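Chapter 8
Collecting Demonstrations by Hand
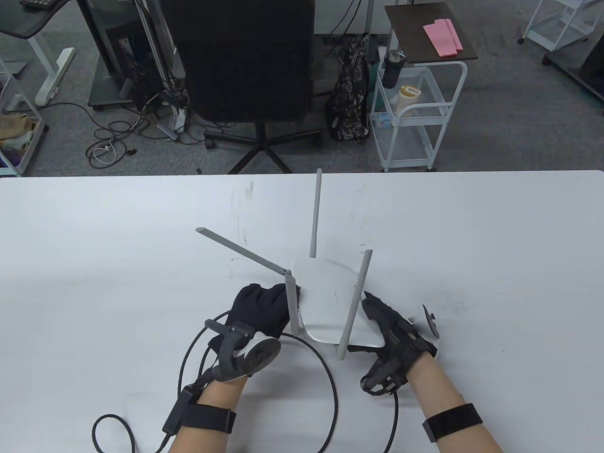 Figure 8.1 Gloved hands holding a Wi-Fi router, with a motion controller strapped to the back of each hand.

The earlier chapters treated the training set as given. Someone handed us recordings, and we fitted a policy to them. In this chapter we go back a step and look at how the recordings are made, and at the choices that get fixed before any learning starts.

A demonstration is one complete performance of a task by a person, stored as a series of hand positions, images and times. In the method used here, the person works directly on the object with both hands. No robot needs to be present. The motion must later be mapped onto a machine whose arms and fingers differ from ours, and Section 8.4 deals with that problem.

Our running case is the Prendonby set, recorded by Jucélia Rangel and Dirceu Peixoto. It contains 593 demonstrations of handling small household electronics, made by 14 operators. Each operator was asked for 50 recordings. Several stopped short of that, and some recordings were thrown out during review, so the total is lower than the plan called for.

Objects with moving or protruding parts take up much of the chapter. The router in Figure 8.1 has four antennas pointing in different directions, and a grasp that suits one arrangement of antennas may be blocked by another. If every operator begins with the antennas folded the same way, the learner has little chance to find this out.

Cables are a second concern. A cable that pulls on the wrist changes how a person moves, and the change is recorded along with everything else. Rangel and Peixoto had operators make two practice runs before each session and adjust the slack between them.

8.1 What Counts as One Demonstration

Before recording, write down the start condition and the end condition of the task. "Pick up the router" is too loose. Does the task end when the object leaves the table, or when it is held still?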